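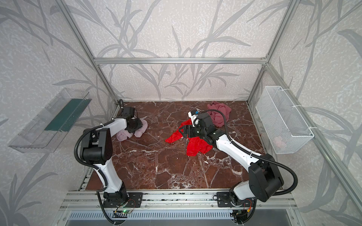 Deux bras robots et un tissu rose lavande, sur un plateau de marbre.

Est-ce que je suis toujours le même ?

Tu as sûrement déjà regardé une photo de toi bébé en te disant : « C'est moi, ça ? » Les joues rondes, presque pas de cheveux, et cet air de ne rien comprendre à ce qui se passe... Et pourtant tout le monde te jure que oui, c'est bien toi ! Voilà une drôle de question, et les philosophes se la posent depuis plus de 2 000 ans (ils aiment prendre leur temps).

Pour y réfléchir, allons faire un tour au port de Norincombe, où vit un vieux bateau de pêche qui s'appelle le Brabec. Chaque hiver, on lui change une planche abîmée. Une année c'est le pont, une autre année c'est un bout de coque, puis le mât, puis le gouvernail. Au bout de 40 ans, il ne reste plus un seul morceau du début. Est-ce encore le Brabec ?

Certains enfants répondent oui tout de suite : il a le même nom, la même forme, il sort toujours pêcher au même endroit. D'autres disent non, parce que tout le bois est neuf. Et si quelqu'un avait gardé les vieilles planches dans un hangar, et qu'il les remontait toutes ensemble ? On aurait deux bateaux ! Lequel serait le vrai ? Prends le temps d'y penser avant de lire la suite, va boire un verre d'eau si tu veux.

Pour toi, c'est un peu pareil. Tes cheveux poussent, tes dents de lait tombent, ta peau se renouvelle sans que tu t'en aperçoives. À six ans tu avais peut-être peur du noir, et à neuf ans beaucoup moins. Tes goûts changent aussi, même pour les épinards (bon, pas toujours).

Il y a des philosophes qui pensent que ce sont nos souvenirs qui font le lien, comme un fil qui passe d'un jour à l'autre. C'est une belle idée, mais tu ne te souviens pas d'avoir été bébé, alors que fait-on de ce petit morceau-là ? D'autres préfèrent parler d'une histoire : le début et le milieu ne se ressemblent pas, et c'est quand même le même livre.

Ce soir, demande donc à un adulte de la maison ce qui n'a pas changé chez lui depuis l'école. Et raconte-lui le Brabec, pour voir de quel côté il se range !

Contact | © Éditions Hanulham, janvier 2020 | Haut de page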